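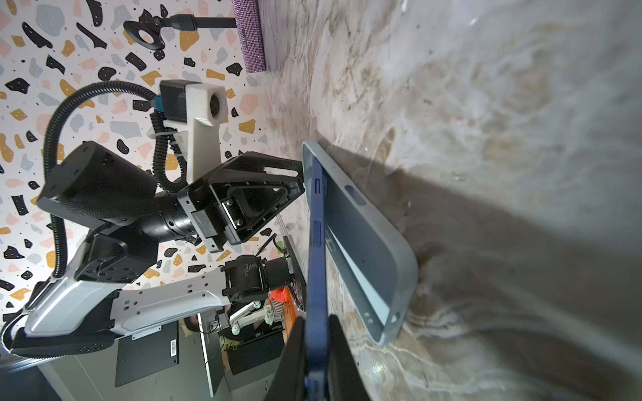
How do I get a stiff new case on without scratching the phone?
Put the camera corner in first, then press the button side down and work round the rest with your thumbs.

Ticket 437, Porico cases, opened 11 Sep 2025 by Sânziana Barbu

Hi! The blue one went on fine once I'd got the hang of it, but the pink one keeps popping up at one corner (driving me a bit mad, that). I've wiped it out and checked for crumbs. Any ideas? 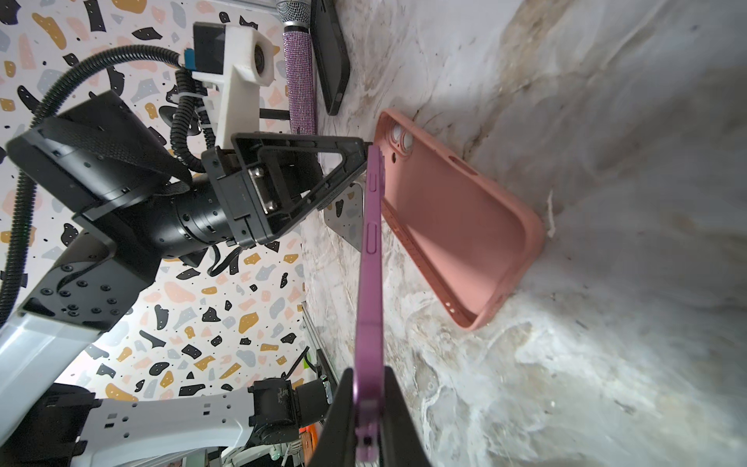

Could the case be for a different model?
Check the button cutouts against the phone before you push, and if they don't line up, send us the model name.

Thanks Arsen, will check tonight and write back. Leave the ticket open please!

Status: waiting for customer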